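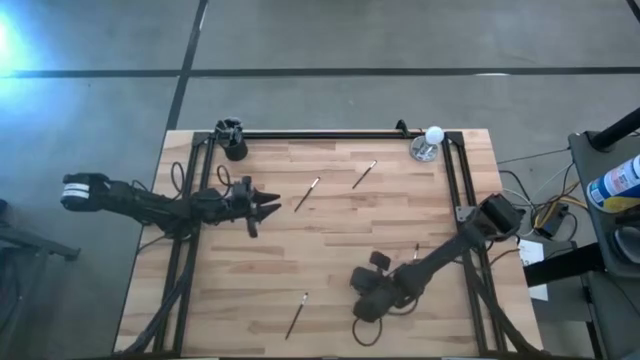 OK, thread time. I've had the Skurenora two-arm tabletop kit for 40 days now and enough of you have asked that I'm finally writing it all down. Short version: I like it, I have complaints, and the cable situation is its own post (see below). My current favorite job for it is pens. You scatter a few on the wood, the black cup goes in the back corner, and you try to get the arms to put everything away. Sounds like a toddler's game. It is so much harder than it sounds!

Price first, because that's what everybody scrolls for. I paid $1,044 for the pair of arms, the rails and the corner plates. Table not included. The butcher block is mine and I'd buy the same kind again, it's heavy and it doesn't creep when an arm swings.

Assembly took me 2 evenings. The rails are great – they bolt up square and the corner plates do most of the thinking for you. The arm mounts are where I lost time. The manual has you tighten them before you run the cables, and then you can't get a hand in behind to run the cables. Do it the other way around.

About those cables. Each arm has one thick black one and a thinner one, plus little loops at the joints that need slack or the wrist complains. I ran the thick ones down along the side rails and that part looks pretty decent. The floor between the table and my cart is another story, a big knot of black and pale stuff with one yellow cable that I can always find, bless it. If Skurenora sold a cable tray for this I'd order it tonight.

Now the grippers. Out of the box you get pointed fingers, and for skinny things like pens they're the right choice. They come down on either side of a barrel and close nice and straight. For anything fat or squishy I'd want something else. I tried a rolled up pair of socks for fun and it was just sad, lol.

I ran the Stikon soft fingers on the left arm for a week to compare. Better on socks, way worse on pens. The tips are too thick to get under something lying flat, so the pen rolls off and you chase it across the table. I went back to the stock ones and put the Stikon set in a drawer. They're well made! Just wrong for this.

Software. The kit comes with Zoso, which is the teaching app. You move the arms through the job by hand, it records, you do it again and again, then it tries on its own. Setup was painless on my old laptop. The timeline view is really nice, you can scrub back and see right where a grab went bad and toss that run.

What I don't like in Zoso: it saves every recording with a string of numbers for a name, and you can't rename in bulk. Also the July update reset my speed limits without telling me, so the first run after that was a lot livelier than I was ready for. Check your settings after every update, please. I mean it.

Two arms vs. one, since that's the question I get most. If all you want is pick up and drop, save your money and get one. Where the second arm pays off is reach and handoffs. A pen that ends up under the right arm's elbow is a pain for the left one, and having the other side of the table covered means I'm not walking over to move stuff every couple of minutes.

A few of you asked how it stacks up against the Amano kit. I only had that one on loan for 3 weeks, so grain of salt. Amano's arms are quieter and the power switch is in a spot a human can reach. Skurenora's rails are stiffer and the spare parts are cheaper. If you share a wall with a neighbor, go Amano. If you bump into things like I do, go Skurenora.

Support has been fine. I wrote in about a buzzy wrist joint, they asked for a sound clip, and a replacement part came in the mail without any arguing. The reply did come in at four in the morning my time, so don't plan on a live chat if you're on the West Coast.

Would I buy it again? Yeah – but with a longer power cord in the same order. I'm doing caps next (getting them off, then getting them back on) and I'll add to this thread when I've got something to show. Drop your cable tray ideas in the replies, I will try any of them.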